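Brosodham Community Hall Association
Minutes of the April general meeting, held in the supper room, 7.30 pm

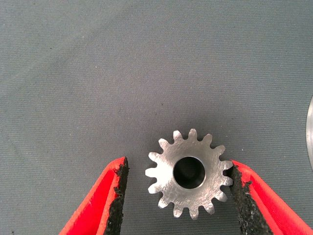

1. Present and apologies
Meirion Bevan (chair), Meinir Gronow (minutes), Feven Berhe, Idris Ifans. Kelechi Dauda arrived during item 3 and asked that item 2 be done again. It was not.

2. Previous minutes
Accepted, with one correction: Idris did not "storm out" in March. He left briskly.

3. Hall clock
Striking again, though at 6 it gives us seven. Cadwaladr quoted $400 to look at it and would not be drawn on the price of doing anything afterwards. Feven moved that we get a second quote from Merkik. Carried. Idris asked that his preference for the seventh strike be recorded.

4. Saturday supper dance
72 tickets sold. The hall holds 100, or fewer if the Podel Pipe Band brings its own chairs again. Meinir to write to the band — politely, this time.

5. Kitchen
The urn still trips the power when the oven is on. Kelechi suggested cold suppers. Discussion followed, at some length and volume. Left on the table until May.

6. Car park
The pothole by the gate has been filled with gravel by persons unknown. Thanks to be passed on to them, if they own up. Meirion to ask the council whether it still counts as a pothole.

7. Other business
A casserole dish with a blue lid has been in the fridge since the harvest tea. Feven offered to open it outdoors.

Meeting closed 9.10 pm, by the wall clock in the kitchen.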